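Graduation speech for an education faculty: who do I ask, and how long should it be?
Posted in Study and Campus Life, Kallville Community Help

Hi everyone! I'm on the student side of planning our education faculty's graduation ceremony at Sinstead College next June, and I've been handed the job of finding the guest speaker. I'm thrilled, and also a bit lost. I've never organised anything bigger than a birthday dinner.

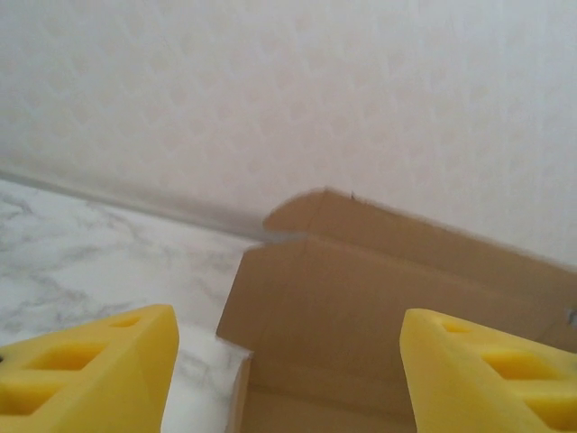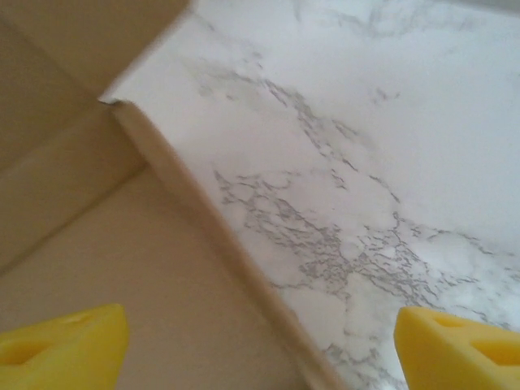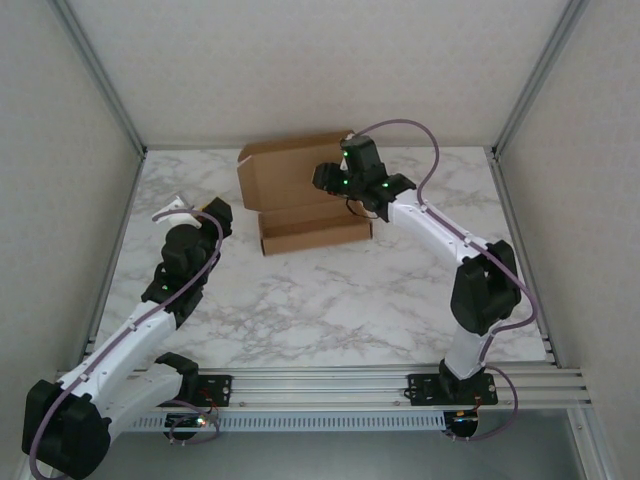

Cardboard box on the white marble-patterned surface, all three photos.

We have 309 graduates on the list so far, most of them teachers, plus a good number from counselling and early childhood. The ceremony gets two hours in total and the dean has to say a few words as well. My questions, all in a heap:

Do we go for somebody well known from outside, or one of our own lecturers? A few of us would love to have the woman who taught family studies, because half the year group took her course and people still talk about it. Others think families will want a name they recognise.

How long should the speech be? Last year's went on for ages and you could hear the programs flapping.

And do you tell the speaker what to talk about, or is that rude?

Any tips welcome, I'm honestly so excited about this and want to do it right!

Posted by Châu Thái

Tâm Quách
Oh, I love this, what a great job to land! I helped with the education ceremony at Eltside for 3 years and I would do it again tomorrow.

Go with your lecturer. I mean it! We had a fairly famous author one year and she was lovely, a real pro, but she didn't know anybody in the room and the speech could have been given anywhere. The next year we asked a retired professor who had supervised a lot of the master's students, and he told a story about his first prac class (he locked himself in the supply cupboard and taught fractions through the door) and the whole place was in stitches, grandparents included. People came up to him afterwards for photos until the lights went off.

On length, ask for twelve minutes. If you say fifteen you'll get twenty. With 309 names to read you really have to protect the time, so do a sum with whoever is reading them. Ours managed a name every ten seconds or so when the line was moving well, and that comes to nearly an hour on its own. Add the procession, the dean, the award presentations and a bit of music and you'll see how fast two hours fills up.

It isn't rude to give them a steer, speakers are usually grateful. What I sent was one page with:
the date, start time, where to park and which door to use
who is graduating and from which programs
what the dean is planning to cover, so they don't double up
how long they have
whether there's a lectern, and if the microphone is fixed or clips on
a line saying we'd love a story from their own working life

Send it early. Academics' calendars fill up terribly and June is when everybody wants them. Ask too if they have their own gown and hood or need to borrow one, and get their measurements if it's the second. I forgot that in my first year and our poor speaker wore sleeves down to his knees.

One more thing, please get the speech in writing a week ahead if you're having a sign language interpreter or captions. The interpreters I worked with were so much happier with the text in hand, especially for surnames and any bits of poetry.

Have a wonderful day of it, and come back and tell us who you picked!

Nzioka
agree with the lecturer idea. our speaker was the head of the counselling clinic and she was brilliant, kept it to ten min. also do a sound check with the ACTUAL speaker at the lectern, not the tech guy. tall people and short people need the mic in different spots

Châu Thái
Thank you both so much, this is fantastic! I did the sum on the names and nearly fell off my chair, it comes to 51 minutes. Twelve minutes for the speech it is. I've written to our family studies lecturer this morning and put in the bit about the gown. Now for the one-page sheet. Does anyone know if the speaker normally sits on the stage for the whole thing, or only comes up for their part?

Tâm Quách
On the stage the whole way through at ours, next to the dean. Put a glass of water under the chair!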